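Potville Lending Library of Things opens a second room this September

Households across Potville will soon be able to borrow a carpet cleaner, a pasta machine or a decent set of ladders from a bigger and brighter home, as the town's Library of Things gets ready to open its second room on Rizzi Street.

The new room will open its doors on a Saturday in September at ten o'clock in the morning, with tea, cake and a chance for everybody to have a good nosy round the shelves before borrowing begins at noon. Members old and new are welcome, and so is anyone who has simply walked past the window and wondered what on earth goes on inside.

The library began in the back half of a former shoe shop, with a few shelves of donated tools and a notebook for writing down who had what. It now has 1,411 members and lends out everything from hedge trimmers to christening gazebos. Last winter the dehumidifiers were booked from one end of the season to the other, and the waiting list for the wallpaper steamer was long enough that a second one had to be bought, and then, before Easter, a third.

"We have been tripping over ourselves for a good two years now," said Evaristo Palumbo, who founded the library and still does the Saturday shift whenever his knees allow it. "You'd go to fetch somebody a sewing machine and you'd have to move two tents and a chocolate fountain to get at it. People were ever so patient with us, they'd stand there holding the chocolate fountain, but it couldn't go on like that. I am so pleased, I can't tell you. There's room to swing a cat in the new place, and there's a proper counter, and there's a window that opens!"

The room on Rizzi Street was a travel agent's for many years and then stood empty. Its lease has been taken on with the help of a grant of £3,000 from the Bestiton Neighbourhood Fund, topped up by a sponsored walk along the canal, two quiz nights and a very well attended plant sale in May. Shelving has been given by Drodura, the shopfitters on the Bestiton road, who also sent two of their fitters along for a day to put it up and would accept nothing in return except lunch.

With more space comes more to borrow. The library has 300 items on its list at present, and another 200 will join them when the second room opens. Many of the new arrivals were chosen by members, who filled in slips at the counter through the spring saying what they would most like to see. Camping gear came out well ahead, followed by party things such as folding tables, bunting and large serving dishes, and then a long tail of requests that included a cider press, a telescope and a set of bagpipes. The cider press and the telescope have both been found. The search for bagpipes goes on. 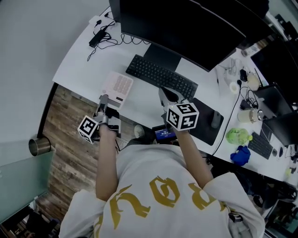
Borrowing will work in much the same way as it always has. Members choose what they need, pay a small fee that depends on the size and value of the item, and bring it back clean within the week. Longer loans can be arranged for holidays and for bigger jobs around the house, and it is always worth asking. Membership is free for the first year and after that people pay what they feel they can, with no questions asked either way.

One change that regular visitors will notice is that things will now be divided between the two rooms. Tools, ladders, garden equipment and anything with an engine will stay at the old shoe shop, where the door is wide and it is easy to pull a car up outside. Kitchen things, sewing machines, games, camping gear and party supplies will move to Rizzi Street. Items can be returned to either room, and they will be carried back to where they belong at the end of the day.

The Rizzi Street room will also have a large table at the back for mending mornings, which have been squeezed into the church hall up to now. These are relaxed sessions where people can bring a lamp that flickers, a jumper with a hole or a toaster that has given up, and sit down with somebody who knows a bit about such things. There is no charge, though cake is always gratefully received.

"What I love is the talk," Mr Palumbo said. "A young couple came in for a drill to put up one shelf, their first shelf, and there was a retired joiner in the queue behind them, and by the time they left he'd drawn them a plan on the back of an envelope and told them which wall to stay away from. They came back the week after with a photo of it. It was a lovely shelf, dead straight. I've got the photo up by the till."

Donations are very welcome in the run-up to the opening. The library is especially keen to hear from anyone with a good tent, a slow cooker, a jigsaw puzzle with all of its pieces, or a pressure washer in working order. It is not able to take mattresses, car seats, gas heaters or exercise bikes, of which it has been offered a great many. Donated items can be brought to the old shoe shop during opening hours, and larger things can be collected from addresses in Potville and Bestiton by arrangement.

Anybody who would like to join, lend a hand on opening day or bake something for the tea table is invited to call in at the counter and leave their name.

Notes to editors

Potville Library of Things is a members' organisation run for the benefit of people living in and near Potville. Evaristo Palumbo is available for interview, preferably in the afternoon. Members of the press are warmly invited to the opening and are asked to arrive a little before ten.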